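Switching the house to one shared calendar

I put off writing this one because it is not much of a story. We moved everything in the house onto a single calendar in the spring and I said I would report back after a season of it. It's now July, so I have no excuse left.

Before the change we had four calendars. There was the paper one on the side of the fridge, from the Pleleck hardware store, which they give away at the register every December. There was my work calendar, which only I could see. There was the one on the other household phone, and there was the school's, which arrives as an email attachment and then arrives again with corrections. Each was right about something. The paper one always had the trash holidays. The school one always had the early dismissals, although never the first version of it.

What pushed me was a dentist appointment. I had it down for a Tuesday morning on my work calendar, and the fridge said the car was going in for brakes at that same hour. I found out standing in the driveway with the keys. The dentist charges for a missed visit and the shop does not, so the car waited another two weeks and squealed the whole time.

I looked at a few apps first. I tried Jedari for most of March. It does a lot, and I can see why people with bigger households like it. It has chores, a meal planner, a place to keep gift ideas, and a points system for kids. I spent two evenings setting up categories and then realized I was the only one opening it. The reminders were also a problem. It would tell me about a thing the night before, the morning of, and then an hour ahead, and I got in the habit of swiping all of them away without reading. I'm sure there is a setting. I never found it.

So we went with the plain calendar that was already on the phones. One calendar, shared, everybody can edit. The rules took longer to work out than the setup did.

The first rule is that if it isn't on the calendar, it isn't happening. That sounds strict, and the first couple of weeks it was. I missed a neighborhood cookout because it had only been mentioned out loud over the fence. I was annoyed, but I held to it, and now people in this house will stop in the middle of a sentence to type something in.

The second rule is that the title has to say where. "Meeting" is no use to anyone. "Meeting, library upstairs" is fine. I got this one wrong more than anyone else did, since I was used to a work calendar where every meeting is in the same building.

The third is no colors. I know people love the colors. We had them for a while, one per person, and then there was a question of what color to make something that involved two people, and then what color the dog should be. Now it's all the default blue and you read the words.
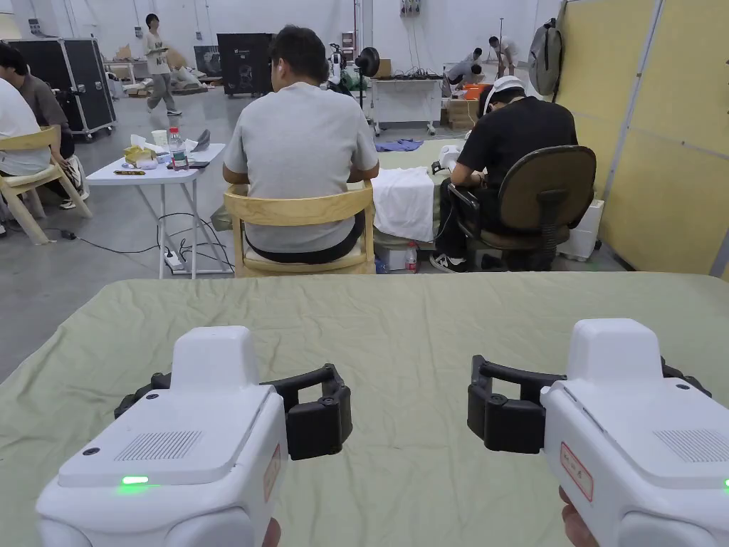
Loureiro wrote in the comments on my last post that dropping the colors would be a mistake, and that in their house the colors are the only part that works. They have it on a screen in the hallway and can tell from the far end whether the day is a busy one without reading a thing. They also asked what I do about events that repeat, because theirs had piled up until every day looked full.

The hallway screen is a fair point. If I were reading it from across a room I'd want colors too. We only look at ours on phones, so the words are close enough to read, and that may be the whole difference.

The repeating events are a real problem and I don't have a complete answer. When I set ours up I put in everything that happens more than once: trash, recycling, the furnace filter, library books, watering the front bed, the dog's heartworm pill. By April I could not find a doctor's appointment in there without hunting for it. When I finally ran a search to see how many entries I'd made for the year, it came to 331, and most of them were trash and recycling.

I took out anything we do without being told. We have put the trash out on the same night since we moved in and did not need a calendar for it. The furnace filter stayed, because I would never remember that one. The pill stayed. The watering came off, and I'll admit the front bed had a bad week in June, but that was the heat as much as anything.

What's left is 9 repeating items, and I can live with that. I check them over when I change the filter. If one has gone by a few times without anybody needing it, I delete it.

The paper calendar is still on the fridge. I took it down at first, and there was a bare rectangle with a magnet on it, and everyone kept looking at it. It went back up after a few days. The agreement is that it's only for holidays and birthdays, and nobody writes appointments there. Someone has written "ORTHO 3:15" on it in marker twice since then. I copy it over and don't say anything.

A few practical notes, for anyone thinking of doing the same.

Do it at a quiet time of year. We started in spring, right as the school sent its end-of-year schedule, and I typed in concerts and field days for most of a Saturday. Late summer or the week after New Year's would be easier.

Put travel time in as its own entry if it's over half an hour. I used to leave it out, and the calendar would show me free right up to an appointment on the other side of the county. The allergist is out past Hunirero and the drive is longer than the visit. Now there's a block before and a block after, both just called "driving," and I have stopped agreeing to phone calls in them.

Don't backfill. I wasted an evening entering things that had already happened, thinking it would be good to have a record. I have not looked at any of it since.

Decide who answers invitations. We had a birthday party that both adults accepted, separately, and two gifts got bought. That one wasn't the calendar's fault. Whoever gets the message now puts it on the calendar first and replies second, and the other one checks before doing anything.

Turn off most of the alerts. We have one, the evening before at 7, and that is it. I read it, usually while the dishes are soaking, and if something needs to be set by the door I go and set it there. For early mornings I add a second one by hand. It's maybe two or three times a month.

I've had one clear failure since the switch. I entered a vet appointment on the right day in the wrong month, and we drove over there with the dog and sat in the waiting room until the desk looked it up. The shared calendar can't do anything about that. The dog got weighed anyway, so they have a current number, and she was happy to be back in the car.

The part I still haven't solved is the grandparents. They would like to see what's going on, particularly the games and recitals, but they don't need the dentist and they certainly don't need "driving." I could make a second calendar just for them, but then I'm back to two, and I know how that goes. For now I send a text at the start of each month with the dates in it. They write those down on their own fridge calendar, which also came from Pleleck. I drop one off for them every December when I pick up ours.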